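We use cookies to improve your visit. By continuing to browse this site you accept our cookie policy.

Pranthorpe Playhouse to Stage New Drama on Women's Night School

The Pranthorpe Playhouse has announced that it will present the first full production of The Lamp Room, a play set in a night school for women mill workers in the early 20th century. The production opens in August and will run for three weeks on the main stage.

The play follows a group of spinners and carders who attend evening classes above the Jullen mill after their shifts end. When the mill's owners withdraw the use of the room, the students continue to meet in kitchens and church basements and begin to publish a small newspaper of their own. The second act is drawn largely from the pages of that newspaper, including letters to the editor, recipes and a long-running dispute over wages in the carding room.

The Lamp Room was developed over two seasons through the Oyewole New Play Fund, which supports full-length works on subjects from labor and social history. An earlier version was given as a staged reading last spring. The script has since been revised, and the role of the schoolteacher – a minor figure in the reading – has been expanded.

A cast of 15 will perform the work, with several actors taking more than one part. Songs from the period will be sung without accompaniment between scenes. The Playhouse has commissioned new arrangements for the production and will make the printed music available to schools on request.

The production is supported by a grant from Bilolex, which has also agreed to underwrite 40 seats at each performance for students and teachers from the county's public schools. Schools wishing to reserve seats should write to the education office and state the preferred date, the number of students and any access needs.

An exhibit of mill newspapers, class registers and copybooks will be open in the upper lobby throughout the run. Admission to the exhibit is free, and no theater ticket is required.

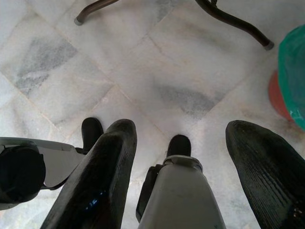
Tickets and Performance Times

Evening performances begin at 7:30 p.m., with a matinee each Thursday at 2 p.m. The play runs two hours and 15 minutes, including one intermission. Tickets may be purchased online or at the box office. Members of the Playhouse may book ahead of the general public and will receive instructions by mail.

A discussion with members of the company will follow each Thursday matinee.

Related items
Playhouse Announces Fall Season
Oyewole New Play Fund Opens for Submissions
Costume Shop to Hold Summer Sale
Youth Company Auditions: How to Apply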